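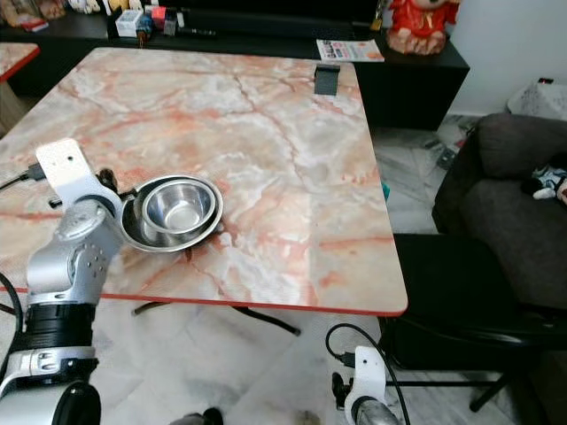 叠放的不锈钢盆怎么分、怎么收,以及哪些步骤可以交给机器

一、先说结论

截至五月,我们在家用环境里试过的双臂设备,能做的桌面家务有三类:把单件餐具从甲处移到乙处,把没有套叠的碗盆摆成一排,用湿布沿直线擦平整台面。套叠的盆、平放的薄餐具、桌面以下的物品,仍然以人工为主。下面按工序写,每一步先写人怎么做,再写机器做到什么程度。

二、套叠盆的分离

人工做法:一手压住外盆卷边,另一手捏内盆边缘,先转动半圈,再向上提。直接向上拔容易把外盆一起带起来,落下时磕伤桌面。两盆之间有水膜时吸附力明显增大,可在缝隙处滴一两滴洗洁精,或者把外盆底部浸入温水,等一会儿再转。不要用刀尖撬,卷边变形后更难分。

机器做法:两指夹爪要从外侧夹住单层盆壁。难点在于两层边缘离得近,指尖容易同时夹到两层。另一个难点是反光。拉丝不锈钢会把灯光和周围物体映进来,深度相机在盆壁上经常缺数据,估计出来的边缘位置偏高或偏低。Mebrat Kahsay 做的对比里,同一套程序换成哑光塑料盆以后,夹取位置稳定得多。家里如果打算让机器收碗,优先选哑光、直壁、边缘外翻明显的容器。

收纳时的补救办法:盆与盆之间垫一张对折的厨房纸。纸片撑开缝隙,既防水膜,也防划痕,人和机器取用都省力。

三、勺和叉的拾取

人工没有什么可说的,手指按住勺柄末端,勺头翘起,顺势拿走。

对夹爪来说,薄件平放在光滑硬质台面上是最麻烦的情况。指尖必须贴到台面才能夹住柄部,高度差几毫米就会空夹或者顶到桌子。力控较好的设备可以先轻触台面,再合拢;只做位置控制的设备建议不要试。有效的办法有以下几种,按成本从低到高:

铺一块薄硅胶垫,允许指尖略微下压。

餐具统一朝向,柄部露出台面边缘一小段,从侧面夹。

改用立式餐具筒,机器只负责竖直抽取。

Ebise Ejigu 坚持用第二种,理由是不用添东西。缺点是有人路过容易碰掉,家里有小孩的不建议。

四、台面纹理与反光 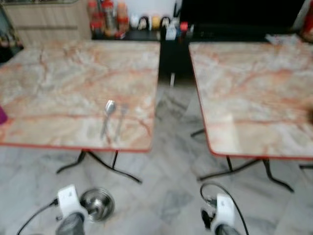

带细密纹路的高光台面,对人没有影响,对视觉识别影响较大。纹路颜色越深、走向越乱,越容易被误认成物体边缘,银色的细长餐具尤其容易漏检。处理方法很普通:作业区铺一块单色哑光桌布或垫子,关掉正上方的射灯,改用侧面的漫射光。窗边的桌子在下午三四点最差,反光带会随时间移动,上午标定好的参数到那时候未必能用。

台面本身的清洁与保养:

日常用拧到不滴水的细纤维布,沿一个方向擦,再用干布收一遍。

酱油、醋、番茄类污渍尽快处理。天然石材不要用酸性清洁剂,仿石纹面板也不要用钢丝球。

包边与台面的接缝用旧牙刷蘸稀释的中性洗涤剂刷,刷完立即擦干。机器目前擦不到这条缝,布会从边缘滑过去。

五、两张桌子之间的缝

桌子并排但没有靠紧时,缝隙是碎屑最多的地方。人工做法是先扫桌面,再扫缝下的地面,顺序反过来要返工。

扫地机能否进到桌下,看桌腿形式。四角直腿最容易通过,中央底座带外撇脚的最难,机身会骑上弯脚,或者在两只脚之间来回掉头。Mesfin Gebretsadik 的办法是把缝留到机身宽度加一掌,或者干脆并拢,不留缝。介于两者之间的宽度最容易卡住。

六、线缆

拖在桌面上的线缆是双臂设备最常见的干扰源。线会扫到轻的餐具,也会在收臂时挂住盆沿。走线应当沿前臂固定,腕部留出活动余量,绕弯处不要绷紧。桌边可以用线夹,夹子装在不作业的一侧。地上的线在开机前全部收起,人容易绊,移动底盘也容易卷进去。

七、调料瓶与杂物台

瓶罐密集摆放时,夹爪伸不进去。人的手指可以先拨开旁边的瓶子再取,机器做这个动作常常连带推倒一片。要让机器参与取放,瓶间至少空出一根手指加夹爪厚度的距离,常用的放前排,标签朝外。实际做起来,大多数家庭的台面没有这么宽裕,这一项暂时不值得改造。

玻璃瓶一律由人来拿。

八、试验数据与限制

Henok Degefa 汇总了 Selanano 试验间的记录,共 1742 次抓取尝试,其中 452 次需要人工介入。介入最多的是套叠容器和平放餐具,其次是线缆挂碰。每班安排 4 个人,其中 2 个人只负责复位物品。算上复位的人工,收一桌餐具仍然比一个人直接动手慢。

这些数字只对应该试验间的设备和餐具,换一种盆就要重新统计。Mihret Assefa 另外提醒,复位用的时间没有计入单次抓取耗时,拿去和人工比较时要加回来。

九、建议的分工

人:分盆、拿玻璃和刀具、刷接缝、收线。

机器:搬运已经分开的盆和碗,从餐具筒取放,擦无障碍的大面积台面,夜间扫开阔地面。

清洁布每次用完洗净晾干,机器用的布和人用的布分开挂。夹爪指尖的防滑垫沾油后摩擦力下降很快,用酒精棉片擦,晾到全干再开机。防滑垫出现裂口就更换,碎屑会掉进碗里。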